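Call for Participants: Portion Estimation and Plate Color

Gistia, the dietary research unit at Flundton, is recruiting adults for a study of how people judge amounts of food served on plates of different colors and rim heights. The principal investigator is Fahad Kiani. Enrollment opens 5 July 2021 and closes when 48 places have been filled.

Background

Food diaries depend on the respondent's own estimate of how much was eaten. Earlier work in our unit compared estimates made from printed cards with estimates made at the table — the two sets did not agree well for rice, lentils or chopped fruit. The present study repeats the table condition with tighter control of lighting and serving order.

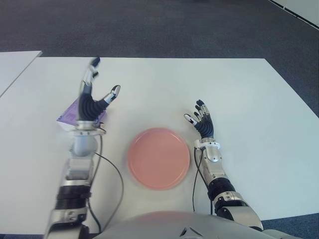
Each participant attends two sessions, at least one week apart. A session lasts about 255 minutes, including a supervised meal and a rest period. You will be shown a series of servings, asked to state the weight or volume of each, and then asked to serve yourself a stated amount. No blood samples are taken.

Eligibility

Applicants must be between the ages of 21 and 60, have normal color vision (tested at the first session), and be able to read and write English. You may not take part if you have a food allergy, are pregnant, are following a prescribed diet, or have worked in commercial catering or nutrition. Glasses and contact lenses are acceptable. Tinted lenses are not.

Preparation

Do not eat for three hours before arrival. Water is allowed. Please avoid scented hand cream.

Payment

A fixed fee is paid after the second session. Participants who withdraw early receive half the fee for a completed first session. Bus fare is refunded on presentation of a ticket.

How to apply

Ask for the screening form at the Marwat Building front desk and return it there, marked for Kohei Morikawa, study coordinator. Include a daytime phone number and any dates in August when you cannot attend. Forms without a signature will be returned.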